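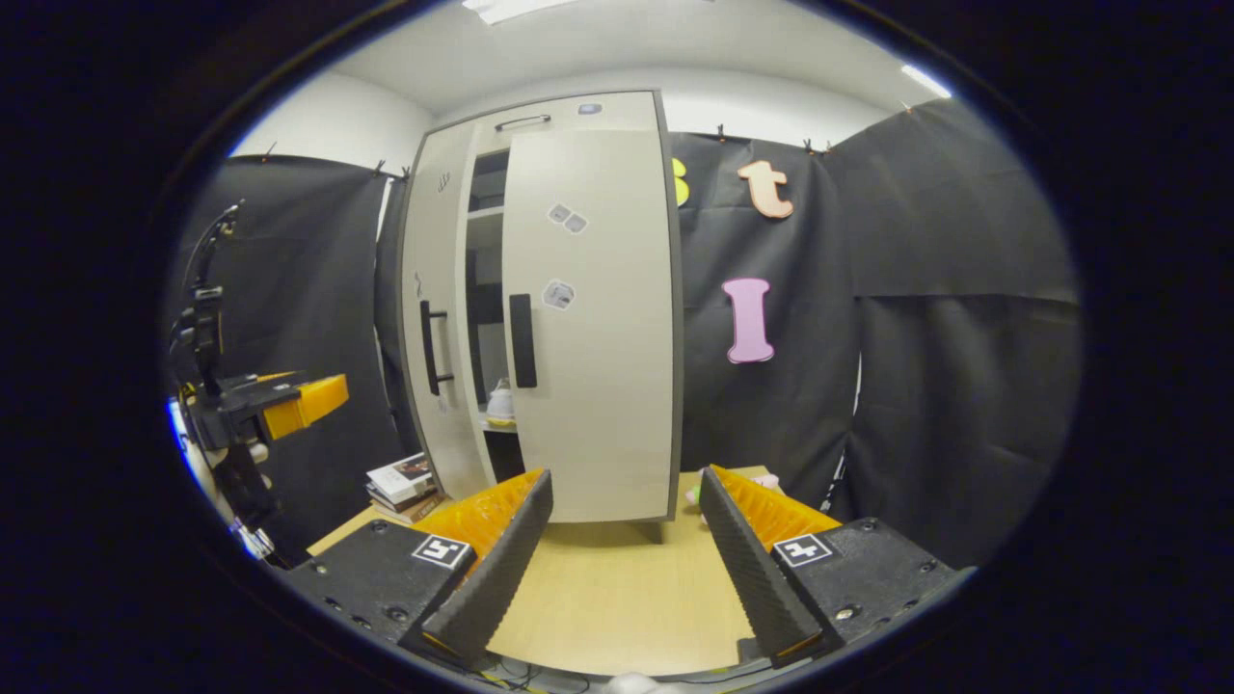 # How a racing wheel pushes back

When you play a racing game with a gamepad, the car turns because you move a small stick with your thumb. A racing wheel for sim racing does a second job as well. It turns the car, and it also pushes against your hands. The push is called force feedback.

This page explains where the push comes from and why drivers in esports leagues spend so much time setting it up.

## What the wheel tells the computer

Behind the rim is a metal rod called the shaft. A sensor on the shaft measures how far it has been turned. The angle goes down a cable to the computer many times each second.

The game uses the angle to work out where the front tyres are pointing. It already knows how fast the car is going and how the road slopes. From all of this it can calculate the forces on the tyres.

## What the computer tells the wheel

Now the messages go the other way. The game sends a number back to the wheel base, which is the heavy box that holds the shaft. Inside the box is an electric motor. A large number makes the motor push hard and a small number makes it push gently. A minus sign in front of the number makes it push in the opposite direction.

A push that tries to turn something is called **torque**. You use torque when you open a jar. Torque is measured in newton metres, written Nm.

The Furnley Junior, a wheel used by a lot of school clubs, has a top torque of 2 Nm. The Drororeck base used in the Faltow League can reach 9 Nm. At full strength it can pull the rim out of an adult's hands, so children in the league race with the strength turned down.

## Why the wheel goes light

Drive a real car round a bend and the front tyres try to straighten themselves. You feel this as a steady pull towards the middle. Engineers call it self-aligning torque.

Suppose you go into the bend too fast. The front tyres begin to slide and the pull gets weaker. Drivers say the wheel has "gone light". It is a warning, and it often arrives before you can see on the screen that anything is wrong.

A driver who feels the wheel go light should do two things:

1. Ease off the accelerator.
2. Turn the wheel back a little towards straight.

Turning it further does not help. A sliding tyre has no grip left to give.

## Three kinds of motor

**Gear drive.** A small motor turns the shaft through toothed wheels. It is cheap and strong for its size. The teeth can rattle when the force changes direction.

**Belt drive.** A rubber belt joins the motor to the shaft. It is quieter and smoother. The belt stretches very slightly, so tiny bumps in the road get blurred.

**Direct drive.** The rim is fixed straight on to the motor's own shaft, with nothing in between. It gives the clearest feeling and usually costs the most.

## Clipping

Every motor has a limit. If the game asks for more torque than the motor can make, the motor gives its maximum and stays there. This is called clipping.

Imagine a radio turned up so far that loud notes and very loud notes sound the same. In a clipping wheel, a big kerb and a huge kerb feel the same. The driver has lost some information.

The cure is to lower the strength setting in the game. Javiera Insaurralde, who races for Villalba, started last season with hers at 40 per cent and finished it at 32. Her arms were less tired and her lap times were steadier.

"I thought strong meant real," she says. "Then I lowered it and I could feel the kerbs again."

## Try it: feel torque with a ruler

You need a 30 cm ruler, a pencil and a friend.

- Lay the ruler flat on a table.
- Hold the middle of it down with the blunt end of the pencil, so that the ruler can spin.
- Ask your friend to push sideways on one end of the ruler while you try to stop it turning with one finger on the other end.
- Now move your finger close to the pencil and try again.

The second try is harder. Your finger is nearer the centre, so you have to push with more force to make the same torque. A large steering wheel is easier to hold than a small one for the same reason.

## Words to know

**Force feedback** - the push a wheel gives to your hands.

**Shaft** - the rod that the rim turns.

**Torque** - a turning push, measured in newton metres.

**Self-aligning torque** - the pull that straightens the front tyres.

**Clipping** - when the motor is asked for more than it can give.

**Kerb** - the raised strip at the edge of a racing track.

*Written by Eulalia Medina for the Faltow League junior pages. The next page is on pedals, and explains why some brake pedals measure how hard you press and others measure how far.*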